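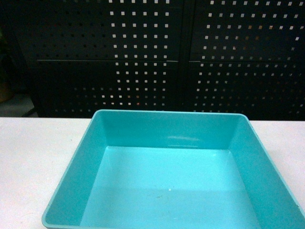
*白色台面上的空托盘，后面是黑色冲孔板。*

# Tuvow 料盘分拣记录

这个仓库收的是 Uretti 配件间从手工分拣转到机器人分拣期间的数据和笔记。机器人负责把散件放进料盘，人负责它前后的所有事情。我在配件间干了几年分拣，后来转来管这套数据，所以下面写得比较细的地方，多半是我自己当年弯着腰干过的活儿！

## 里面有什么

共 632 段记录，分成 9 个批次。每段从料盘就位开始，到操作员按下“收盘”为止，中途停机的也保留，没有剪掉。

```
tuvow/
├── batches/ # 按批次存放的记录
├── shift_notes/ # 当班人员手写备注，已转成文本
├── labels.csv # 每段一行
└── layout.md # 工位布置说明
```

`labels.csv` 的主要字段：

| 字段 | 含义 |
|---|---|
| `batch` | 批次编号 |
| `start_state` | 开始时料盘状态：`empty` 或 `partial` |
| `stops` | 中途停机次数 |
| `handover` | 停机后是否由人接手完成 |
| `note_id` | 对应的当班备注，没有则留空 |

## 工位

两个工位布局相同，台面都是白色。料盘最早什么颜色都有，大家从货架上顺手拿，后来 2 号工位先统一成青蓝色，人一眼就能看清盘底有没有剩件，操作员都说好用，另一个工位也跟着换了。前三个批次里还能看到旧盘，训练时建议单独处理。

盘底的划痕和小白点不用当异物标。早期标注里有人把反光标成了零件，已经改过一轮，如果还碰到，请提 issue，附上 `batch` 和段号。

## 岗位上的变化

这部分是我最想让人读的。

以前一个班 6 个人，全都在分拣，站着低头看盘，一站就是整个上午。现在还是 6 个人，活儿换了样：有人备料，有人盯停机，有人做抽检，剩下的轮着写备注和复核标签。轮换表是班组自己排的，每两小时换一次，连最不爱开会的几位老师傅都为这张表吵得津津有味。

最让我高兴的是备注。刚开始每条就几个字，“又停了”“卡住”，到后面几个批次，大家会写清楚是哪种垫片、叠了几层、怎么放它就肯抓。Clekano 的调试人员拿着这些备注改了抓取顺序，薄垫片那一类的停机明显少了。手上的经验能这样写下来、传出去，我觉得特别棒。

也有不顺的地方：

- 夜班人少，停机时常常要从备料那边跑过来，这段等待时间在记录里看得很清楚。
- 新来的同事没有手工分拣的底子，抽检时对混件不够敏感。现在每人先手工分拣两周再上岗，这个安排还在试。
- 提示音太尖，七月换过一次，仍有人抱怨。
- `handover` 字段在批次 4 之前靠回忆补填，几乎一半不可靠，统计时请跳过。

## 使用范围

适合做：料盘状态识别、停机原因分析、人机交接流程的研究。

不适合做：个人效率比较。备注里的姓名和工号全部去掉了，班次也做了合并，请不要尝试还原。参与记录的同事当初同意公开，前提就是数据不会拿去给人打分。

## 读取

```python
import pandas as pd

df = pd.read_csv("tuvow/labels.csv")
late = df[df["batch"] >= 4]
print(late.groupby("batch")["stops"].mean())
```

备注文本是 UTF-8，保留了方言和错别字。“歪盘”指料盘没靠到定位边，“叠饼”指垫片粘在一起，其余叫法见 `shift_notes/glossary.md`，欢迎补充。

## 待办

- [ ] 补上批次 9 的备注编号
- [ ] 与 Owusu 分部的字段名对齐，他们用 `pause`，我们用 `stops`
- [ ] `layout.md` 里加上换盘后的台面高度
- [x] 删除重复的标签行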